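Setting up a wrist view in the simulator (part two of the club notes)

412 shares | 3 comments

If you did part one you should have an arm that moves when you press the arrow keys and a gripper that opens and shuts. Lovely. Now we want to see what the gripper sees, and that means hanging a virtual camera off the wrist.

I run the after-school robotics club with Olesia Zhuravel, and this is the bit where our lot always get stuck, me included the first time round. Set aside 40 minutes and save your project under a new name before you start. I called mine Wako, after our arm, and then forgot which Wako was which, so do pick something better.

Open the arm in the parts tree and find the last link before the fingers. Add a camera as a child of that link. Don't add it to the world! If you do, it'll float in mid-air while the arm wanders off without it (we had two teams puzzling over that one in April).

Next, turn the camera so it looks along the fingers. You want both fingertips in the picture, low down, with the thing you're picking up behind them. Nudge the tilt a little at a time and check the preview after each nudge - it's very easy to overshoot and end up staring at the inside of your own wrist.

Pick the round lens from the drop-down. It gives you a circle with black corners and lets you see far more at the sides. Set the image size to 900 by 900. If your laptop starts huffing, go down a step and carry on, you can put it back later.

Shadows next. Tick the box for them and leave the quality on low. The edges come out blocky, like old computer games, but a shadow sliding over the object is a great clue to where the arm is, and I wouldn't be without it. I also turn the shine up a bit on big smooth objects, so there's a highlight to watch.

Now drive the arm in slowly. Set the speed slider to 60 for the long move and drop it right down for the last stretch. When the object fills most of the circle, stop and save a picture for your logbook. Write the joint angles next to it, please, or you'll never find that pose again.

Part three will be closing the fingers without shoving everything off the table.

Comments (3)

teltine_dad: My daughter's camera was upside down for a week. Is there a quick flip?

Reply from author: Yes, put 180 in the roll box!

Marnie: Thank you, the child link thing fixed it for me.

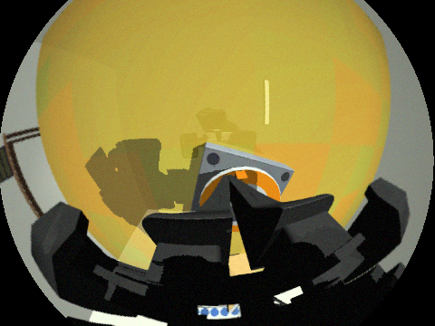
Wrist view with the round lens, up close to the big yellow one. Low-quality shadows on.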